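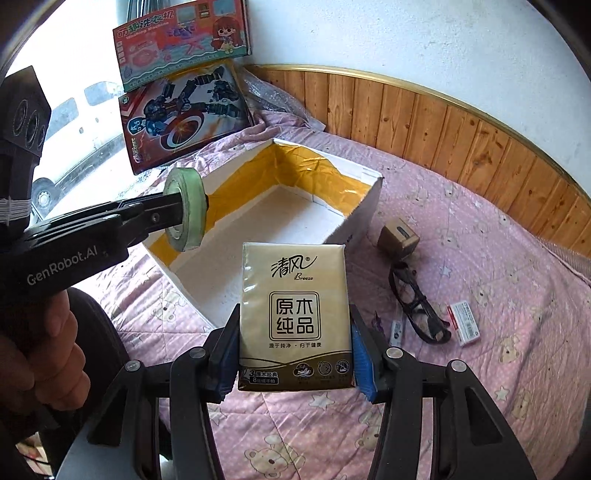
進捗報告(12月分)
把持デモ収集・学習基盤 Kumsa
提出先:Trukach 研究助成室 Hamdia Gebru 様
作成:Prirnier ソフトウェア班 Fasil Negussie

1. 要旨

今期の目標は三つありました。両手デモの時刻同期を直すこと、軌跡の品質判定を自動化すること、再計画器 Utero を実機の制御ループにつなぐこと。最初の二つは終わりました。三つ目は、つながってはいます。つながった結果については第4節に書きますので、できれば先に第2節と第3節を読んで、気分のよいところで進んでいただけると助かります。

予算の執行は計画どおりです。計画どおりに使ったのに計画どおりに進んでいない箇所がある、という点については釈明の余地がありません。

2. 時刻同期

前回の報告で「左右の記録に若干のずれがある」と書きました。若干という語を選んだのは私で、選んだときにはまだ測っていませんでした。測ったところ、最悪の記録で左右のずれが80ミリ秒ありました。片手で箱を押さえ、もう片手で物を入れる動作では、これだけずれると、箱を押さえる前に物が入ることになります。学習側はこれを素直に覚えます。方策に罪はありません。

原因は、左右それぞれの記録プロセスが別々に時刻を打刻しており、しかも打刻がセンサの読み出し時ではなく、ファイルへの書き込み時だったことです。Gadisa Wubshet が打刻の位置を読み出し直後に移し、基準時計を一つにまとめました。加えて、収集開始時に両手を一度合わせて開閉する短い較正動作を入れ、その開閉波形の相互相関から残りのずれを推定しています。修正後は、検証に使ったすべての記録で、左右のずれが制御周期一回分に収まりました。

較正動作には作業者から不評の声があります。拍手を求められているようで落ち着かないそうです。現状では代案がないため、引き続き拍手をお願いしています。

旧形式の記録については、映像中の開閉と指幅の信号を突き合わせて後から補正する変換器を用意しました。補正できた記録だけを残し、できなかったものは別の領域に移しました。削除はしていません。過去に二度、捨てた直後に必要になった経緯があるためです。

3. 軌跡の品質判定

これまで品質判定は Shewit Negussie が映像を一本ずつ見て行っていました。精度は高かったのですが、処理能力は Shewit の昼食時間に強く依存していました。

今期導入した判定器は、次の四項目を見ます。

自己位置の連続性。カメラ姿勢の推定が一フレームで不自然に飛んでいないか。
指幅と接触の整合。指が閉じて止まった幅が、対象物の登録寸法と矛盾しないか。
両手の干渉。左右の把持具の包絡形状が互いに食い込んでいないか。
終端条件。対象物が指定領域に入ったあと、指が開いて離れているか。

手で付けた判定と比べるため、300本の記録を取り分けて評価に使いました。食い違いが最も多かったのは二項目めです。柔らかい包装の品では、指が閉じ切る位置が握り方で変わるため、登録寸法を一つの数値で持つこと自体に無理がありました。包装ティッシュのような品は、つぶせばつぶれます。われわれの物体データベースだけが、つぶれないと信じていました。

対応として、寸法を範囲で持つようにし、柔らかい品については下限をかなり緩めました。これで誤って弾かれる記録は大きく減りましたが、代わりに、指先だけで引っかけた危なっかしい把持も通るようになりました。現在は、持ち上げ中の指幅の変動を補助の指標に加えて試しています。変動が大きいものは落選ではなく「要確認」に回します。要確認の山を見るのは、やはり Shewit です。昼食時間への依存は弱まりましたが、消えてはいません。

透明なものと輪になったものも苦手です。無色のフィルムは深度推定がほぼ素通りし、テープの巻きは穴に指を入れて内側から保持する場合があるので、「閉じる=つかむ」を前提にした判定が裏目に出ます。後者は指を開く方向の保持も把持として扱う修正を Natnael Gebremichael が書きました。修正自体は短いものでしたが、この前提が何か所に埋め込まれていたかを調べるのに土曜日が一日消えました。休日出勤分は代休で処理済みです。

4. 再計画器 Utero の接続

Utero は、方策が出した手先軌跡を受け取り、衝突と関節限界を考慮して短い区間ごとに引き直す部品です。シミュレーションでは前期から安定していました。今期は実機の制御ループに接続し、箱詰め課題で動かしました。

結果を率直に書きます。箱の壁の手前で止まります。

止まり方は大変に丁寧で、壁から安全距離をとり、速度を滑らかに落とし、そのまま待ちます。待っている間もログ上の状態は「正常」です。Utero としては衝突を避けるという仕事を果たしており、箱に物を入れるという仕事は誰か別の者の担当だと考えているようでした。

調べたところ、要因は二つ重なっていました。

一つは占有地図の膨らみです。開いた箱の縁は薄いのに、地図の格子が粗いため、壁が実際より厚く登録されていました。箱が斜めに置かれているとさらに膨らみ、口が実物よりずっと狭くなります。格子を箱の近傍だけ細かくすることで、これはおおむね解消しました。計算時間は増えましたが、周期内に収まっています。

もう一つは、古い観測が消えないことです。手先が箱の上を通過したとき、手先自身の像が障害物として地図に残り、戻ってきた手先がそれを避けようとします。つまり自分の影に道を譲っていました。自己形状の除去処理は入っていましたが、右手用の形状モデルが左手にも使われており、左手側だけ取り残しが出ていました。左右対称だから同じでよい、という注釈がコードに残っています。鏡像は同じではない、という注釈を Gadisa がその下に追記しました。モデルの差し替えも済んでいます。

両方の修正を入れた版では、箱詰めの試行10回のうち、壁の手前で停止した例はありませんでした。ただし二回、箱の縁に対象物をこすっています。安全距離を詰めたのですから当然の帰結で、これは次期に、対象物を持っているときの包絡形状を動的に更新することで対処します。今は、何を持っていても空手のときと同じ大きさだと思って動いています。

5. ツール類

記録の閲覧画面を作り直しました。左右の映像、指幅、推定姿勢、判定結果を同じ時間軸で並べて見られます。以前は四つの窓を開いて手で合わせていたもので、第2節の問題が長く見過ごされた一因はここにあります。ずれているのはデータなのか自分の手元なのか、区別がつきませんでした。

収集時の警告も追加しました。自己位置の推定が失われると、その場で音が鳴ります。無地の壁ばかりが映る向きや、明るい窓を正面から受ける向きで失われやすいことが、警告の記録からも確かめられました。音は当初もっと大きかったのですが、苦情を受けて下げました。

物体登録の書式も改めました。一品ずつ、剛体か柔軟物か、保持の向き、寸法の範囲を書きます。旧書式からの移行は機械的に行い、柔軟物の欄だけは手で埋めました。「少し柔らかい」という記入が複数あり、書式側に該当する選択肢がないため、差し戻しています。

6. 遅れと、その扱い

計画では今期末までに、未知の部屋での箱詰め評価を終えているはずでした。まだ始めていません。第4節の停止の調査に、見込んでいた期間の大半を使ったためです。評価の手順書と対象品の一覧は完成しているので、包絡形状の更新が入り次第、着手できます。

手順書では、箱の向きと口の開き具合を試行ごとに変え、周囲に関係のない品を置いたままにします。敷物も硬い机だけでなく、沈む面を含めます。布団の上では箱を押さえると箱ごと傾くため、机上で調整した押し付け力がそのままでは使えません。力の上限を面の沈み込みから推定する案を Natnael が検討中ですが、まだ机上の話です。比喩でなく、机の上でしか試していません。

7. 次期の作業

把持中の対象物を含む包絡形状の動的更新(Gadisa)
要確認記録の再判定と、指幅変動の指標の閾値決め(Shewit)
沈む面での押さえ動作、接触力推定の試作(Natnael)
Utero の状態に「正常だが何もしていない」を追加(Fasil)

最後の項目は半日の作業ですが、もっと早くあれば調査は数週間短くなっていたはずです。優先度を最上位に上げてあります。

8. ご相談

評価用の計算機について、要確認記録の再判定を夜間にまとめて回すと空き容量の30パーセントを超えて使うことがあり、同じ機材をお使いの他班から問い合わせを受けました。割り当ての追加か、利用時間帯の調整か、いずれかをお願いできればと思います。追加予算は求めません。時間帯の調整だけであれば、当班の夜間処理を午前2時開始にずらす用意があります。

未知の部屋での評価の開始時期は、包絡形状の更新が実機で動いた時点で改めてご連絡します。今回は測ってから書きます。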